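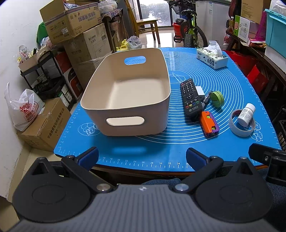 The valley above Alby has had a phone mast since I was in high school, and for most of that time you had to stand on somebody's porch to get any good out of it. So when Zasura, the small carrier that took over the old lines up there, said it would bring fixed wireless internet to all 82 homes along the Slaoui road, people were polite and went on driving to the library.

I went up in October, when the maples had mostly let go of their leaves (a help to the signal, I was told more than once), and spent a long, happy afternoon being shown speed tests at kitchen tables. One woman who sells quilts by mail used to leave her photos uploading overnight and check them over breakfast. Now she gets them up before her tea is ready, and she made me a cup to prove it!

The basic plan comes with 800 gigabytes a month, and the next one up has 1,000. Both use a receiver called the Clellero, a squat white thing that bolts under the eaves and needs a fairly clear view of the ridge. Two households at the bottom of the hollow don't have one, and they're still waiting on a relay pole that was promised for the summer.

The rest of the road has settled in nicely, apart from some grumbling over the bills, which arrive only by email and are hard to read on a small screen. Zasura says paper ones can be had by calling the Alby office before noon.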